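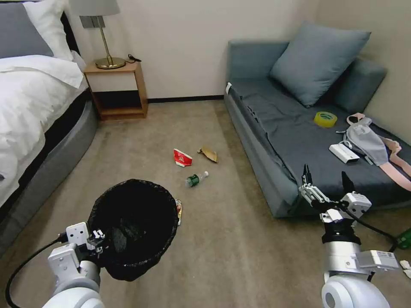 Two Extra Arms on the Morning Shift at Utholm

I went over to the Utholm guesthouse in Prinham this month because half the town seems to have an opinion about the new cleaning robot, and I figured I should get one of my own. It has two arms, it's called the Zomusex, and so far it has one job, which is picking up whatever guests leave on the floor. You'd be amazed what guests leave on the floor!

Maj-Britt Aasen runs housekeeping there and she let me tag along for a couple of hours. The Utholm has 55 rooms, and before the robot came each housekeeper did a room start to finish, trash included. Now the Zomusex goes in first and the people follow with the sheets and the bathroom stuff.

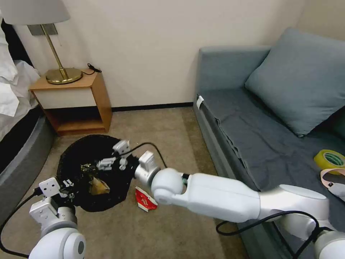
Maj-Britt told me the bending was what wore everyone out (she's had a bad back for years, and she was pretty cheerful about telling me all the details). She likes starting on a bed without a tour of the carpet first. What she doesn't like is the waiting. The robot is slow, slower than any of her crew, and on a busy checkout morning she still sends somebody in to grab the bottles by hand.

The schedule has changed too. The early start moved from 7 to 8, and one person per shift now stays near the robot with a tablet and takes over when it gets stuck. That job pays a little more, and three of the housekeepers have trained for it. Hours haven't been cut, though a couple of people I talked to by the linen carts said they'd like that in writing. I would too.

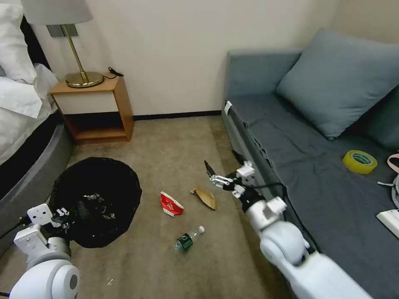 The Zomusex on litter duty in a guest room at the Utholm.

The supplier, Sjögren, says the machine has been through nearly 1000 room visits in Prinham, and the trial goes on until February. After that the owners decide whether to keep it, and Maj-Britt says the housekeepers get to weigh in before they do. Her own list of requests is already taped up inside the supply closet. Number one is a quieter beep, and I'm with her on that, I could hear the thing from the parking lot.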